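We've had the Rallness tabletop kit on loan for 27 days. Thread, because my coworkers have asked me to stop bringing it up at lunch.

Background: Rallness sells grippers and the software that drives them, and Cimlow is the outfit that rents you the whole lot by the month. Two arms' worth of hardware, one very long onboarding email. The email has a table of contents.

Setup was supposed to take an afternoon. It took an afternoon, plus the next afternoon, plus a call where a patient man in Skastton asked me whether the blue cable was in the blue port. It was in the other blue port.

What you're mostly paying for is the fingers. Soft foam pads with little square pockets all over them and black rubber at the edges. They look like something you'd buy to wash a car. I was ready to be snide about this and then I used them.

The pitch is that you can hand it ordinary junk and skip tuning the force for every item. Our junk so far: paper cups, snack boxes, a sad banana, one stapler we don't talk about.

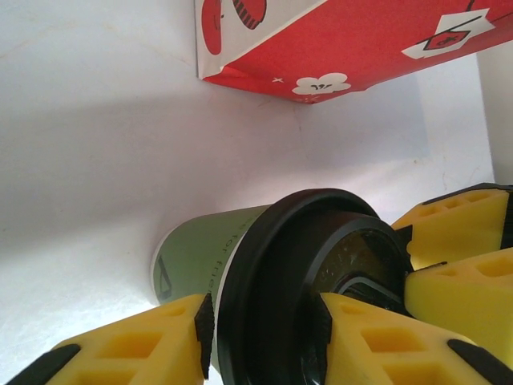
Wrist camera view, cup on its side, four pads on the job.

Paper cups are my favorite test, mainly for how mean they are. Squeeze the body too hard and you've made a paper taco. Squeeze too little and it rolls off to start a new life. The lid end is the stiff part, so that's where we aim.

Numbers, for those of you who only follow me for numbers. 352 cup attempts logged, 254 of them clean. "Clean" means picked up, put down, lid still on, and no swearing in the audio.

Most of the misses came in the first week, when I had the grip height wrong and was blaming the product in some fairly detailed messages. I've since apologized to support. They said it happens a lot, which I found both kind and insulting.

Things I like: the pads swap out without tools. The wrist camera feed comes up fast and stays up. The stop button is large and in the right place, and I've had cause to appreciate both.

Things I don't: the foam is bright yellow and shows every smudge. The app logs you out whenever it senses you're happy. The manual refers to "the supplied wedge" on 3 separate pages and we were not supplied a wedge.

Before this we had the Paiva starter kit. Hard plastic fingers, half the monthly price, a much better manual. It was great with blocks. If your business is blocks, get the Paiva and go home early.

If you handle packaging, food-ish stuff, or anything a person would pick up without thinking, I'd pay the extra for the Rallness. I'd also ask Cimlow for a second set of pads up front. They'll say you don't need them. Ask again.

The loan runs out in January and I've put in for a longer rental. Finance wants to know what a cup costs us per successful pickup. I have told finance the app logged me out.

Will post about the snack boxes once I've fixed the grip height on those too. Still no wedge.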